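Pradgate tea room catch-up, March
Notes by me, as usual, so blame me for the spelling!

We started at 2 with the drawers. Everyone agreed the gray cabinet is staying, and we'd all like to stop losing teaspoons in it. I said I'd label the top drawer this month.
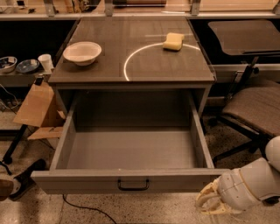

Do we keep paying Jestarberg for the spare shelf unit? For now we do, until the lease review, and then we'll ask Bodin for a price.

Next came washing up. The sponge lives on top of the cabinet – fine by most of us, though I'd still like a little dish for it. We went back and forth on this far too long.
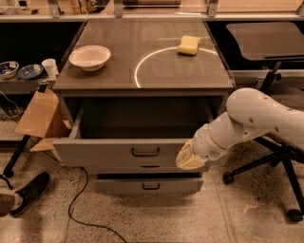

Money
We have 800 left in the kitty. Inel want 2 months up front for the coffee, and we said okay.

I also brought up mugs (mine keeps wandering off), and we'll have a shelf each.
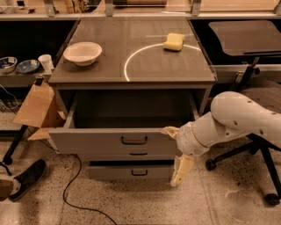 My list for next time is short. I'm getting drawer liners, and the top one can go first while there's nothing in it. The white bowl is fine for sugar packets if we all want that. Next meeting is at 3, same room, and I'm bringing cake.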